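Prardale Workwear Line: Progress Report for June
Prepared by Selorm Agyeman for the Handen product group

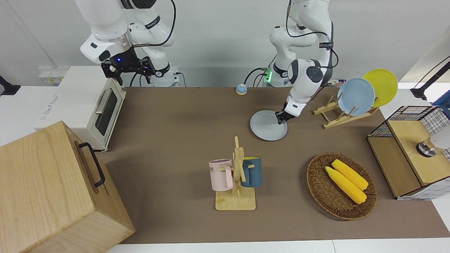

Toaster oven on the work surface, with the arm's gripper open above it.

Status

Fit work on the women's button shirt and the straight-leg chino is complete. The size run was graded from the base size using the Dawber block, and 283 of the 300 wear-test kits came back with usable forms. The remaining 17 were returned without a size entry and are left out of the results.

Findings

Collar stand height drew the most comments. Testers in the upper sizes reported gaping at the second button, and the placket spacing has been reduced on the revised pattern. The chino waistband rolled on long shifts - a firmer interlining from Gretik is now specified. Sleeve length needed no change.

Color

The khaki and mid-blue shades are approved. The stripe is still open. Dye lot 458 read too green next to the khaki, and a new lab dip has been requested.

Spending

Sampling is within budget. Freight ran over on 2 shipments, and the difference was covered from the trim allowance.

Next period

Revised shirt samples are due at Prardale on Monday. Size labels and care wording go to print after sign-off by Handen. A decision on the stripe is needed before fabric is booked.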